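Home > Bench Arms > Lomine Bench Arm > Visits and Demonstrations

Lomine Bench Arm for Rack Work
By Clurkent

Overview | Specifications | Visits and Demonstrations | Accessories | Contact

Come and see it before you decide

Buying a robot arm from a web page is a hard thing to ask of anyone, and we would much sooner have you come by, drink our coffee and spend a morning with the Lomine (bring a colleague, bring two if they fit in the car!). The Lomine is our table-mounted arm for people who look after equipment racks: server rooms, test labs, broadcast closets, the kind of place where somebody spends a good part of the week reaching into a rack to press, pull, plug or check something. Most of our visitors already know that work far better than we do, and the questions they bring have shaped this product more than anything we dreamed up on our own.

Demonstrations are held at our Laltura workshop and are hosted by Rosalind Zamora, who has been with the Lomine from its first drawings and is very happy to talk about them for as long as you like. Efren Espiritu runs the controls and the simulator. If your question has the word "network" in it, he is your man.

What happens on a visit

A visit takes most of a morning. We start at 9 with introductions and a walk through the workshop, and then we go straight to the simulator. People are sometimes surprised that we begin on a screen when there is a real arm a few steps away, but it makes for a much better morning. In the simulator we can put the arm next to a rack, move the rack, turn it, swap the table for a lower one, and try the same reach again without anyone having to lift anything heavy or hunt for a wrench.

The simulator is called Mbeki, and it comes with every arm. Efren has built a number of rooms in it over the past couple of years, and he has a real soft spot for getting them to feel lived in. You'll find cable trays overhead, cabinets along the back wall, a patterned tile floor, and the odd thing left standing on it, just as there would be in your building. If you send us a floor plan ahead of time, he will try to have a rough version of your own room ready when you arrive. Please do send it early, though! He is one person and he likes to get the baseboards right.

After the simulator we break for coffee, and then you get your turn at the real arm. You can steer it by hand, play back a saved path, or record one of your own and take the file home with you. We keep groups to 4 people so that everyone gets a proper go and nobody is left standing at the back looking at shoulders.

What the arm will be doing

The standard demonstration is a reach to the face of a rack standing on the same table. It sounds like a small job, and on a good day it looks like one, but there is a lot going on in it. The arm has to come in level, bring the gripper up close to the equipment, and keep its elbow high enough that the forearm has room to slope down toward the work. We go through it slowly the first time, stopping along the way, and Rosalind will talk about why the elbow goes where it goes and what changes if your rack is deeper or taller than ours.

Then it is over to you. Ask for a different height. Ask for the awkward corner. One group last May had us move the simulated rack 3 times before lunch, and by the end of it they had decided to turn their own real one a quarter of the way round, which saved them buying a longer table from us. We were a little sorry about the table, but they still write to us, and that counts for a lot.

What to look at while you're here

If this is your first time shopping for an arm, a few things are worth keeping an eye on. Watch the space behind the elbow as well as the space in front of the gripper, as that is where most rooms turn out to be tighter than people remember. Look at the mounting plate and think about where it would go on your own table, and what you would have to drill through. And look at the lights on the equipment while the arm is working next to it. Can you still read them from where you normally stand? Several visitors have changed their layout over that one question.

In the box

Lomine arm with gripper
Mounting plate and bolts
Controller and power lead
Mbeki simulator with a set of starter rooms
Printed setup guide (Rosalind wrote it, and it is quite chatty)

Open day

Once a year we push the coats off the hooks, borrow chairs from next door and hold an open day for anyone who cares to come. We had over 35 people through the workshop last time, and the simulator ran from the moment we unlocked until well after we had meant to close. There is no need to book for the open day, but do bring your rack measurements if you have them. Width, depth, and the height of the lowest thing you'd want the arm to reach will get you a long way.

Booking a visit

Ordinary visits do need booking. Use the contact form and tell us how many of you are coming, what sort of rack you have, and whether anyone needs step-free parking. There is no charge, and no salesperson will ring you afterward unless you tick the box asking for one. If Laltura is too far, Efren can run the rack reach in Mbeki over a video call, and he will happily take requests as he goes.
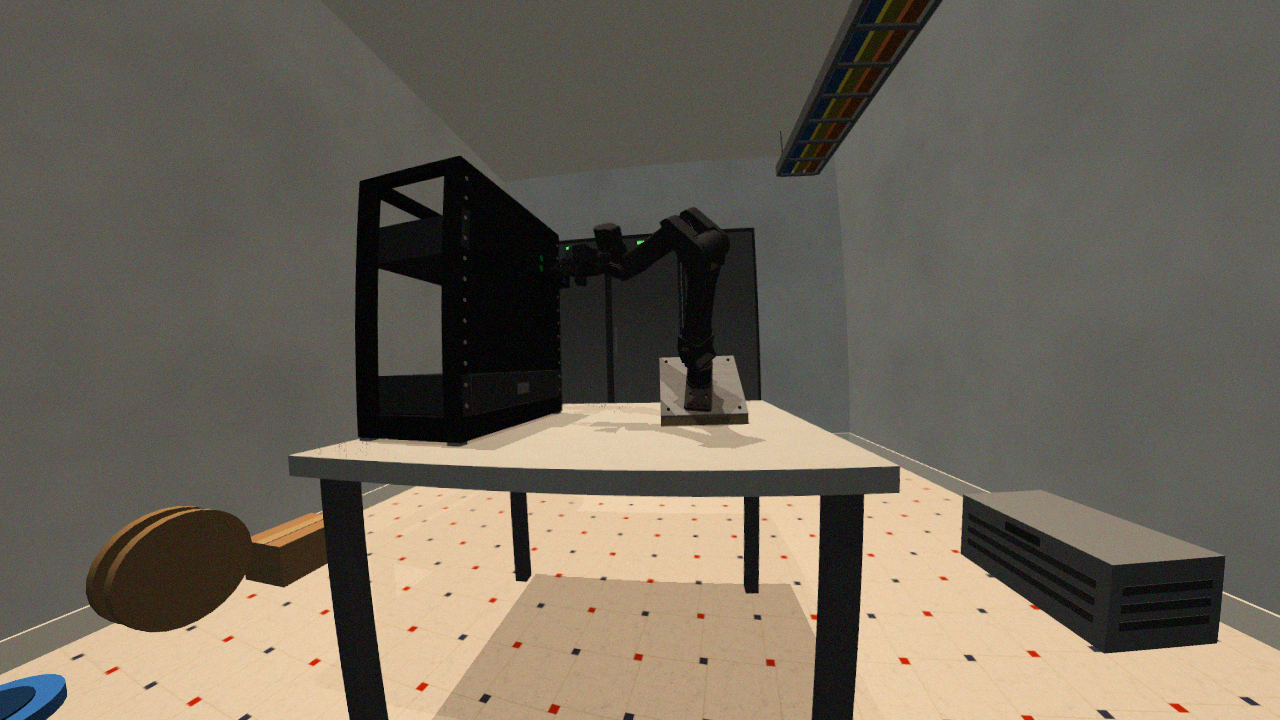
Calls last an hour as a rule, and longer if you bring good questions. Mention your time zone when you write.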